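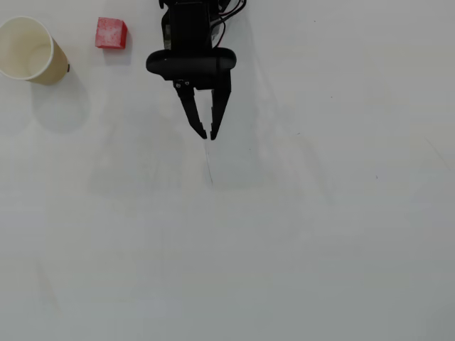

White tabletop, paper cup, one small red cube.

Filed under: Home & Making / Threads

Spent most of October sorting out the big table in the back room, so I'm putting the notes in one thread. It's long. Mute me if you don't care about tabletops.

The top is plain white. I wanted something pale because I sort small things on it, and the old brown one swallowed anything dark. Dropped a black screw on that in the spring and found it when I sold the table.

I bought the top from Fillholm, second-hand section, with a dent on the underside. The legs are from Drirano. The two weren't made for each other and the holes didn't line up. Drilled new ones. If you do this, put tape round the drill bit at the depth you want and stop when you reach it.

Anjani Halim asked me why I didn't go for light grey. I tried a grey sample from Dristano for a week. Fine in the morning, but by four in the afternoon in that room it looked like wet pavement. White stays readable until I put the lamp on.

White does show everything. Pencil, tea, glue, the rubber off the bottom of a shoe if you've been standing on it to reach the curtain rail. I wipe it down at the end of the day with a damp cloth and a drop of washing-up liquid, then a dry one. No spray cleaners. The one I used to buy left a film that tape wouldn't stick to.

For pencil, an ordinary rubber. For biro, a bit of surgical spirit on kitchen roll, and don't scrub in circles or you get a grey patch bigger than the mark you started with.

The cup. I keep paper cups by the table for small bits. They're pale, the rim is rolled so it doesn't scratch, and you can squeeze one into a spout and pour beads or pins back into the jar. Parviz Mahmoudi uses jam jar lids for the same job. I find lids tip up if you lean on the edge.

I got through a sleeve of 30 cups far too quickly when I was treating them as rubbish. Now I write on the bottom what was in it and use it again for the same thing. Glue is the exception, that one goes in the bin.

The red cube is small and has pale flecks all over. I like having one bright thing on the table. If I'm checking whether the lamp is throwing a hard shadow, I look at the cube first. A soft grey shadow is what I want for close work. A black one with a sharp edge means the lamp is too low.

Lamp, as people keep asking: Avcı, clamp type, the long arm. Bought it used. The clamp is good, the switch is stiff. I put a scrap of felt between the clamp and the tabletop and it hasn't marked.

Someone replied asking how I store the finished stuff. Shallow drawers, labelled on the front edge and not the top, so I can read them sitting down. I have 2,092 buttons in there, counted over two wet evenings when I was listing them for sale. I sold four.

Anjani thinks I should sell the lot and get the drawer back. She may be right. They were my aunt's and I've used one jar of them in six years.

Rule I've mostly kept to: if it doesn't belong to the job I'm doing, it goes on the shelf behind me. The shelf is now a disgrace. I'll do a thread on the shelf when it's fit to be looked at.

Correction to the post about the legs. Drirano do sell a plate that fits other makers' tops. Parviz sent me the page. I'd already drilled by then, so I can't tell you what it's like.

Also, the top is heavier than it looks. Two people to turn it over, and take your rings off first. I've got a scratch near the back corner from not doing that.

Next job is the edge strip, which is lifting on the window side. I've got contact glue and a roller and I'll do it when the room's warm enough. If anyone has fixed one of these without taking the whole strip off, send me a message.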